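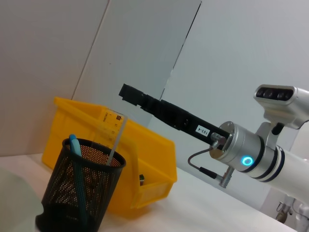
Arm Cell FAQ - setup, upkeep, small repairs

Last edited 29 June 2021. Questions to Trinidad Montecinos. Read this first please, most of what lands in my inbox is already answered down here.

Who is this for?

Anyone who runs the tabletop cell or has to fix it when it quits. If you only want to book time on it, wrong page, go to the Farker calendar.

How do I start it up in the morning?

Controller on first. Wait for it to finish booting, takes a while, leave it alone. Then the arm, then the camera, then the gripper. If you do the gripper before the camera the software sometimes grabs the wrong port and you get no picture. Release the e-stop last.

The arm won't enable. What now?

Check the e-stop. Then check the other e-stop, there are 2, the second one is under the table edge on the wall side. It's nearly always that one. Still nothing: read the code on the pendant, write it down, THEN restart. Please don't restart first, the code is gone after that and I can't help you.

Do I have to home it every time?

After a power cycle yes. After a protective stop no, just clear it and jog away from whatever it hit. Slow speed.

Which fingers go on?

Whatever the job sheet says. Fingers have a label with a number on it. Match the number on the label to the sheet, don't go by looks, several of them look the same and the tips are a few mm different in length. Label falling off? Print a new one before you put the finger back in the drawer.

How do I swap a finger?

Power off to the gripper, not just paused. Then:

Unplug the cable at the threaded plug. Unscrew the collar, don't pull on the cable.
Support the finger with one hand, back out the screws with the other.
Wipe the mating face. Dry cloth. No solvent.
New finger on, screws in by hand until they touch, then snug them in turns with the short key.
Plug back in, collar finger tight.
Run the open/close check at low force before anything else.

Tool offset has to be changed in the software too. Everybody forgets this, me included. If the arm comes down into the table after a swap thats why.

How tight is tight?

Short key, two fingers on it, stop when it stops. We had the long key in the kit until January and somebody stripped a thread with it. Long key now lives with me.

How much slack should the cable have?

Enough for the wrist to turn all the way both directions without the cable going straight. Make a loop, don't zip tie it hard to the housing. Test by jogging the last joint to both limits by hand speed and watching the connector the whole time. If the connector moves at all, more slack. If the loop catches on the bin or the pen cup when the arm is low, less slack or move the stuff.

The cable has a kink or the jacket is worn

Stop using it. Tape is not a repair. Spares come from Hamico, we keep 4 in the cabinet, take one and put your initials on the sheet so I can reorder. Old cable goes in the box marked BAD, not back on the hook.

The gripper drops out in the middle of a run

In order:
collar on the plug loose
cable worn where it bends
wrong port after a restart (see startup)
gripper itself, rare

Wiggle test is fine with the arm stopped. Not with it moving!!

Light on the arm isn't the color I expect

Color list is taped inside the controller door. Go by the list and by what the pendant says. If they disagree believe the pendant and send me a note. A firmware update can change the colors so don't go from memory.

When do I recalibrate the camera?

After anything touches the bracket. Bump, loose screw, took it off to clean, all count. Otherwise every 14 days whether it needs it or not. Takes roughly a coffee.

How do I do it?

Clear the table. Board goes flat in the middle. Open the calibration tool, press start, step back out of reach. It goes through the poses on its own. At the end it gives you an error number, if it's red do it again. Red twice, the bracket is probably loose, tighten and go again. Red three times call me.

Picture is blurry or hazy

Clean the lens panel. Blower first, then microfiber, light pressure. Don't breathe on it and rub with your sleeve, I have seen you. If its sharp far away and soft up close you're just too close, back the arm off.

What can stay on the table?

Whatever the job needs and is written on the job sheet. Drinks never. If you change where the bin sits, mark it in the log, taught positions don't know you moved it. Bin positions are taught per job so put it back how you found it, angle too.

Can I put tape marks on the table top?

Yes, the low tack kind. Peel it when your job is over.

What is regular upkeep?

Every day: look at the cable, wipe the finger tips, check nothing is rattling on the camera bracket.
Every 500 cycles: check finger screws, check collar, run the open/close check, log it.
Once a year: Pirnano does the joints. We don't open the joints. Not even the cover to have a look.

Counter is on the second page of the pendant, top right. Don't reset it unless you did the 500 check.

Fingertip is worn or chipped

Small wear is ok as long as the part doesn't slip. Chip you can catch with a fingernail = replace. Don't file it flat, the length changes and then the offset is off and we're back to the arm hitting the table.

It stopped against something and now it won't move

Don't push on it. Freedrive button on the pendant, hold it, guide it away gently, let go. Support the arm while you do it, with a wrong payload set it can sag or float up. Then check payload. Then check finger for damage and do the camera calibration again if the bracket took any of it.

Who is allowed to edit the programs?

Anyone trained, but save a copy with your name and the job name. Never overwrite the master. The pick program for Hứa is locked, ask before touching it.

Do I need to log small stuff?

Yes. One line is enough. What you did, which finger number, initals. A screw you tightened counts.

Where are the spares?

Gray cabinet, second shelf. Screws in the small jar, cables on the hook, lens cloths in the zip bag. Fingers in the drawer by number. If you take the last of anything tell me the same day.

Shutting down

Arm to the park position, gripper open, gripper power off, arm off, controller off from the menu. Press e-stop.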